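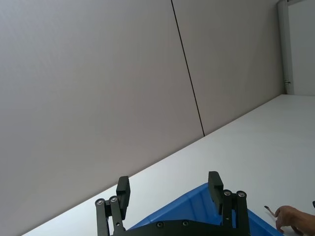 Figure 3. Wrist camera view with the gripper open over the blue bin and a person's hand at the right edge of the view.

4.2 Telling the arm when to wait

So the planner was the easy part. We took the Yatsenko planner more or less as it came, wrapped it in our own task layer (Marora, described in Section 3), and had the arm reaching into bins within the first week. What ate up the rest of our spring was a much duller question: when should the arm hold still?

Figure 3 shows the kind of view I mean. The gripper is wide open, its fingers are above the bin, and every check in our first version would have said go ahead. The target region is big and bright blue, the fingers don't block much of it, and most of the background is plain grey wall. But there's a hand at the right, near the bin's edge, with something thin and stick-like at the fingers. Our first perception node threw that hand away completely! It only covered a small part of the view and it touched the border, and we had a filter that dropped any region touching the border. I wrote that filter myself, back when we were fighting with table glare, and I'd forgotten it was there.

We ended up splitting the problem into two questions that run side by side. The first is the old one: where is the bin, and is the space between the fingers clear? The second one is new and much cruder. It asks whether anything in view can't be explained by the robot's own body, the table, the wall or the bin. It doesn't try to name what it finds. If something is left over, Marora holds the arm where it is and asks again on the next update.

Explaining the robot's own body was easier than I expected. The camera is fixed to the wrist, so the gripper only moves in the view when the fingers open or close. We recorded 50 finger positions, built a mask for each, and look up the closest one at run time. The silver bolt heads on the finger linkages were handy here, by the way. They're small and bright against the black, and we use them to nudge the mask into place when the camera mount has shifted a little.

The wall and table took longer. A plain grey panel gives you almost nothing to track (the seam between the panels is about the best line you get), and the white table washes out toward one side. Depth was no help on either. We tried fitting planes to it, and the fits wandered so badly that the leftover check fired all the time. What we do now is keep a short color model for each surface and let it drift slowly with the lighting. It's not elegant, and a white sleeve lying flat on the white table can still fool it. We come back to that case in Section 6.

For tuning we used 2000 labeled views from the Ralham bench and held out a second set from Veddale, where the lighting is harsher. I should say that we picked the hold threshold by hand. We swept it, looked at the misses, and settled on a setting that stops too often, and I'm fine with that. A hold costs 100 milliseconds if the next update comes back clean, and the people sharing the table with the arm told us they didn't mind the little pauses.

One thing I'd do differently is the border rule. We now treat regions touching the border as more interesting than regions in the middle, and the weight we give them is a single constant for all four sides. It should depend on which way the wrist is about to move. A hand at the right edge matters a lot if the arm is headed right and a good bit less if it's backing off to the left. The planner already has that information, but our perception node can't see it yet, and passing it across meant changing a message type that 53 other files depended on. We left it for the next release.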